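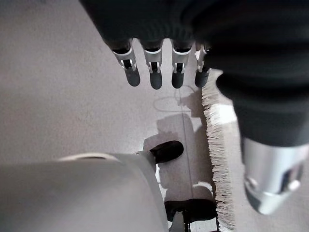

Bedding & Linens > Making the bed: is the "pull from the foot" method worth anything?

Started by tirau_sleeper

tirau_sleeper wrote:
Sunday, May 12, 2024
My sister swears by a way of making the bed where you stand at the foot, grab the near end of the duvet in both hands and pull it toward you until it lies flat. No walking around to the sides. She got it from a booklet by Judit Vörös called The Urkdale Bedroom, which I have now read, and I have doubts.

The booklet says two pulls and you're done. I tried it for a week on a big bed with a padded headboard and a heavy duvet. What I got every time was one side flat and the other side in a heap. Has anyone made this work on a bed bigger than a twin?
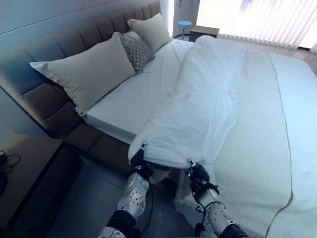 Duvet bunched down the middle of the mattress, near end lifted at two points.

So there's the start of it. Pillows at the headboard, fitted sheet already on. Tell me how two pulls fix that.

flatsheet_fan wrote:
They don't. I have the same booklet and I paid for the hardcover, so I'm allowed to be grumpy. Two pulls works if the duvet is already spread out and only needs to come down a few inches. If it's rolled up in a long sausage you are just moving the sausage.

Rorura51 wrote:
Disagree. I've made my bed from the foot for years. The trick is where you hold it. Most people grab wherever their hands land. You want the actual corners, and you want your hands far apart before you pull. If your hands are close together the middle comes first and the corners stay up by the pillows.

tirau_sleeper wrote:
I did hold it by the corners. I am capable of finding a corner.

Rorura51 wrote:
Corner of the cover or corner of the filling? Those aren't always in the same place.

tirau_sleeper wrote:
OK, that one I'll have to check.

zsolt_v wrote:
Zsolt Virág here, I used to do rooms at the Szabó guest house. We were shown the foot method on day one and everyone dropped it by day three. It looks good when the person teaching it does it. What we did was open the duvet up sideways first, one half and then the other, and only after that go to the foot and even up the hem. It takes longer to explain than to do.
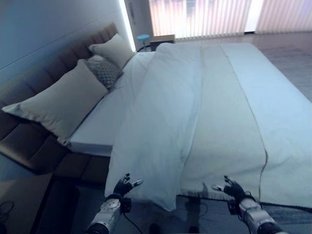

The half you did first stays put, and then all you have left to deal with is the bunched part. Shake that out low, close to the mattress. If you throw it up in the air it lands wherever it wants and you're back to the start.

flatsheet_fan wrote:
That I believe. It's also how my mother did it and she never read a booklet.

hemline226 wrote:
Can I ask why we're worrying about this at all? You get back in it at night.

zsolt_v wrote:
You do. The guests didn't see it that way.

hemline226 wrote:
Fair, but OP isn't running a guest house.

tirau_sleeper wrote:
OP has a duvet that hangs nearly to the floor on one side and collects whatever is down there. That's my whole interest in getting it even.

Rorura51 wrote:
Then your duvet may just be too wide. What size is it? I bought one marked for a king and it was nowhere close. I don't trust the labels anymore. Lay it out and measure it yourself, and do it with the cover on, because mine lost a good bit after the first wash.

flatsheet_fan wrote:
Mine didn't shrink at all. I'd want to know how hot you wash before blaming the label.

Rorura51 wrote:
Warm. Same as the tag says.

zsolt_v wrote:
Before you buy anything, put your hand in under the fold and feel for where the filling is. 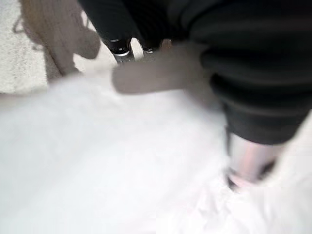 If there's a thick lump at one end and almost nothing at the other, no method is going to make it lie flat, the booklet's or mine. Take the cover off, give the duvet a shake over the bed, and tie the corners in if the cover has ties. Many don't, whatever the package says.

tirau_sleeper wrote:
Went and looked. Mine has ties at the top and none at the bottom. So I've been pulling on empty cover all week.

Rorura51 wrote:
So the method works.

tirau_sleeper wrote:
I wouldn't go that far. I'll sew a pair of ties on and try both ways, hers and Zsolt's. My money is on Zsolt's.

hemline226 wrote:
Mine is on you buying a blanket.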